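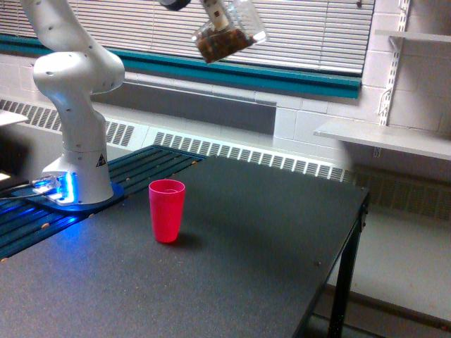
Yaqin Deng wanted to know whether a plastic tumbler is a fair target for a pouring test, given how light it is. She put the question to me on the way into the Kiiskinen building, and I kept it in mind for the rest of the visit.

The open day at Ilau ran through the afternoon of Mar 9, 2026. We signed in at the front desk, got paper badges and went up to the second floor. Lempi Toivonen showed our group the pouring table. It has a dark, speckled top on black metal legs, and the target is one red tumbler, taller than it is wide and a little narrower at the foot.

The brown stuff is granular. Lempi said a full batch weighs 300 grams and that a run counts as good if no more than 2 grams miss the cup. She has a sheet on the wall with 19 runs written up by hand.
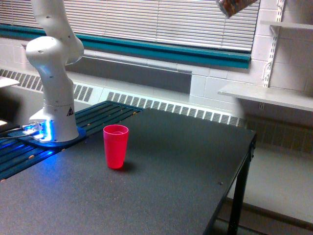
The tumbler goes back to the same spot before each run, and the batch is weighed again. Domingo Cisternas asked about heavier cups. They tried steel ones in October and went back to plastic, mostly on account of the noise.

On Yaqin's question, Lempi said a light cup is harder to fill cleanly and that they prefer it for that reason. Yaqin thought a 200 gram cup would be closer to what people have at home.

Stray pellets are part of the work. A few had ended up on the slotted platform beside the tabletop, and they are easy to miss against the dark rails.
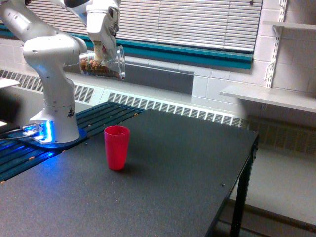 ## Getting there

Take the Ivska bus to the last stop and use the side entrance. Coffee is on the ground floor and closes at three.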